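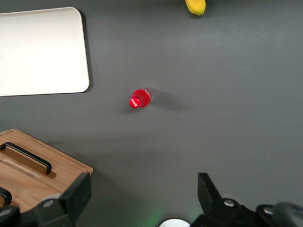
M. Ritchie
Staff writer, Home and Secondhand
January 21, 2026

How to buy a small used cabinet online without getting talked into it

Every secondhand listing is an advertisement. The person who wrote it wants the thing out of the house, and the site that hosts it wants a cut. I buy used furniture all the time and I like doing it, but I've stopped believing adjectives. "Solid," "vintage" and "like new" are free to type.

What follows works for small storage pieces: desktop drawers, nightstands, file boxes, that sort of thing. Sofas and beds are a different headache.

Step 1: Find the new price first

Before you message anyone, find out what the piece costs new today. Sellers love an original price, and the original price is often whatever they half remember. I saw a Tradell cabinet listed at $83 with "paid $392!!" in the first line. Maybe so. That doesn't make it a bargain, and it doesn't tell you what a comparable cabinet sells for now. If there's no brand in the listing, search for the same size and material and take the cheapest decent match as your ceiling.

Step 2: Get real measurements

Ask for width, depth and height, and ask whether the depth includes the handles. Then ask for the inside of one drawer. Thick sides eat a surprising amount of space, and plenty of cabinets that look roomy won't take a sheet of letter paper lying flat.

Don't accept "fits on a desk." Whose desk? Mark the size out on your own surface with masking tape and leave it there for 2 days. If you keep bumping into it or putting things on it, you've learned something for the price of tape.

Step 3: Ask for the photos you weren't given

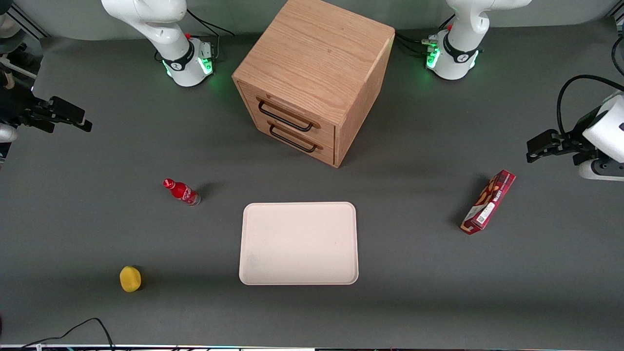 Sellers photograph the side they're proud of, so ask for the back, the bottom and the drawers pulled out. A refusal is an answer too. Closed drawers are the most common dodge, whether or not the seller means it as one. An oak cabinet like the one in the photo, with both drawers shut and a black bar handle on each, may look perfectly tidy from that side, but you still have no idea what the drawer bottoms are made of or whether they slide straight. Something familiar nearby, such as a soda bottle, gives you a rough idea of size. It doesn't replace a tape measure.

Step 4: Be suspicious of the word "wood"

Wood can mean solid boards, veneer over something cheaper, or a printed surface that has never met a tree. Veneer is fine if you know you're paying for veneer. Ask for a close shot of a corner and look at whether the grain makes sense from one face to the next. If the pattern repeats exactly, it's probably printed.

Look at the edges in person. Peeling usually starts at the bottom, where the mop gets it.

Step 5: Don't lean on the star ratings

I sold a few things on Bomow last year and got a perfect score, mostly for answering quickly. The buyers rated me before they'd had time to use anything. A high rating tells you the seller probably shows up. I wouldn't read more into it than that.

The "verified" badge on some sites is even thinner. Check what was verified. Often it's a phone number.

Step 6: Test it before you pay

Meet somewhere with a flat floor. The parking lot behind the Clivard library is popular for pickups around here, and it slopes, so everything wobbles and the seller gets to blame the ground. Ask to go inside.

Then do this, in any order you like:

Pull each drawer out all the way and put it back.
Push down on one top corner, then the opposite one.
Wiggle the handles.
Smell the inside. Smoke and mildew stay for a long time, and the baking soda trick has never done much for me.
Turn it over and look for fresh glue or screws that don't match.

You'll feel rude. Do it anyway. It takes a couple of minutes, and a seller with nothing to hide usually just stands there checking messages.

Step 7: Make one offer

Long haggling is overrated. Work out what the cabinet is worth to you after what you found, say the number once, and wait. If a handle needs replacing, take the cost of a handle off - and don't invent other faults to go with it.

If the answer is "someone else is coming at five to look at it," let them come. In my experience that person doesn't exist about half the time, and the listing is back up by the next morning with a lower price.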